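Tralldale Fan Club: Your Questions Answered
Last updated Jan 7, 2026

Is the club still going now the band have split?
Very much so! We still have 1,993 members on the list, and more of you write in now than when they were touring every summer. The newsletter goes out as it always did, and the message board is as chatty as ever (do say hello when you join, we're a friendly lot).

Will there be a reunion tour?
We'd love to tell you yes. All we know for certain is that they're playing one night at the Wiltex Hall in September, and that members can ask for tickets before they go on general sale. There are 200 set aside for us, two per member at most, so please don't all write at once.

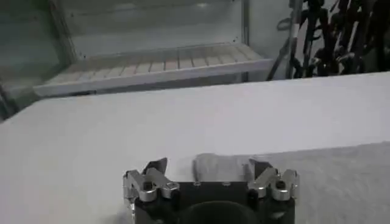

Can I still get the Nimri album on vinyl?
The first pressing went long ago, I'm afraid, but Fostari Records are doing another 100 copies with the old sleeve and the two songs that were left off last time. Keep an eye on the newsletter for the order form.

My daughter is mad about them. How old do you have to be to join?
You need to be 16 to join by yourself. Younger fans are very welcome on a parent's membership, and they get their own badge and birthday card too.

Do you pass on letters to the band?
We do, gladly, though replies can take months. Please leave your envelope unsealed and put your membership number on the back.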